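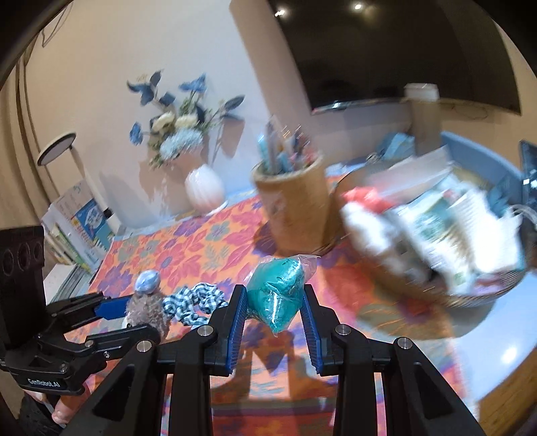 Bright turquoise material wrapped in thin clear plastic, over a tablecloth.

Vosdale Rule

By Bevan Te Moana
Mar 20, 2022

The Vosdale Rule is a short monastic rule written for the hermits of Vosdale and later adopted by the priory at Brestden. It survives in two manuscripts, known as the Tapsell and Pandier copies after the collections in which they were first listed. The author is unknown. An older attribution to the first prior of Brestden was dropped when the Tapsell copy was found to predate the founding of that house.

Contents

The text is divided into 11 chapters. The first five deal with prayer, silence, and the reading of psalms in the cell. Chapters six to 10 cover food, work, guests, illness, and the election of a superior. The last chapter lists penalties, most of them periods of fasting or exclusion from the common table.

Hermits kept the weekday offices alone and met for the night vigil before feast days. Meat was forbidden except to the sick. Wine was allowed at the superior's discretion, though the Pandier copy omits this clause and permits only water during Lent. A candidate lived under the direction of an older monk for three years before taking vows.

Manuscripts

The Tapsell copy has 275 numbered lines and is complete. The Pandier copy lacks its opening leaf and breaks off in the chapter on penalties. Its margins contain notes in a later hand, including a list of saints' days kept in February that has no parallel in the Tapsell copy.

Use at Brestden

The priory added a chapter on choir duties and relaxed the rule of silence during harvest. The revised text remained in force until the house was closed. Its last monks moved to other communities, and no later house is known to have followed the Rule.

We use cookies to remember your reading settings. Accept | Decline

Contact | Copyright notice | Back to top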